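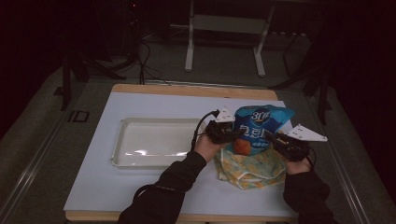
Small shop licence: has anyone opened a CBD shop in Villthorpe or nearby?

Posted by Annag Rutherford, October 9, 2019

Hello all, hoping someone's been through this before me. I've taken on the old key-cutting place on the Nindton road (tiny, 469 square feet including the loo) and I want to open a shop selling CBD oils, balms, teas, that sort of thing. No vapes to begin with, maybe later.

My trouble is I can't get a straight answer about what permission I need. The unit was a shop before so I assumed I could just carry on using it as a shop. The landlord's agent agrees, but then a chap two doors down told me I'd need a special licence from the council, and when I rang them I got put through to licensing, who put me through to planning, who told me to email licensing. I've had an automatic reply and that's it.

The rent started already so every week I sit here is costing me. I've paid £3,443 up front for the deposit and first quarter and I haven't sold so much as a teabag! I was hoping to be open by January at the very latest.

So, two questions really. Do I need a licence just to sell CBD over the counter? And has anybody got a card machine company that will take you on? The first one I tried approved me in the morning and cancelled me by teatime once they'd looked at my website.

Thanks in advance, and sorry for the long post.

3 answers

Gergely Szalai
Marked as helpful

Hi Annag. I've had a shop doing the same sort of thing for a couple of years, not in Villthorpe but under the same council, so I'll tell you what happened with me.

Nobody asked me for a shop licence. If the unit was retail and it's staying retail, planning weren't interested, except for the sign. I wanted a lit one and that did need an application. If yours is just a painted board ask them anyway, and get it in writing, as I had one person say yes on the phone and another say no. The reference on my letter was no use to anybody when I rang back, so keep the name of whoever you speak to.

What they did care about was what's in the bottles. Trading standards came in during my second month, perfectly pleasant, and went along the shelves reading labels. They made me take down a poster that said one of the balms was good for arthritis. You can't say it treats anything, and that goes for your website and your Facebook page and whatever you say across the counter too. Get lab reports from your supplier for each batch and keep them in a folder by the till. If a supplier goes quiet when you ask for one, find a different supplier. The oils and teas count as food, and you have to register as a food business with the council. It's free and you're meant to do it 28 days before you open, so I'd send that off tonight if you want to be trading by January.

Do check the rules on novel foods as well. They've been moving about this year and I don't want to tell you something that's out of date by Christmas.

Cards: I was dropped twice, same as you. I'm with Gavero now. They charge more than the high street lot and wanted to see my lab reports and six months of bank statements, but they knew what I sold before they signed me up and they haven't messed me about. Took them a good fortnight. Tell your bank too. Mine froze the account over a £418 payment to a wholesaler and I had to go into the branch with invoices.

Also your insurance. Read the bit about excluded goods, all of it. I had to change mine.

dunnock_lane

You don't need any licence its legal now. My sister in law buys hers in the health food shop and they haven't got one. Just open and see what happens, council never check anything round here

Mishra

I'd go along with Gergely and please don't just open and see what happens, a friend of mine did that and had a whole delivery taken away while they worked out what it was. She got most of it back but it was roughly three months later and half of it was close to its date.

One thing to add is the lease. Mine had a clause about "goods of a controlled or similar nature" and although CBD oil isn't that if it's been made properly, the landlord's solicitor kicked up a fuss and I had to pay £116 for a letter saying they were happy. Worth having a look at yours before you put shelves up. The agent telling you it's fine doesn't count for much if it isn't on paper.

And go and introduce yourself at the police station or to whoever covers your street. I took some leaflets in and it saved a lot of bother later when somebody rang up about the leaf on my window. I did change the window in the end, it was putting the older customers off and they're most of my trade!

Comment from Annag Rutherford

Thank you Gergely and Mishra, I've done the food form and I've dug the lease out. It's 40-odd pages so that's my evening gone. Gergely, did Gavero want the statements for the business or your own? I've only had the business account since the summer.

Comment from Gergely Szalai

Business, but ask them. They took my personal ones for the first couple of months.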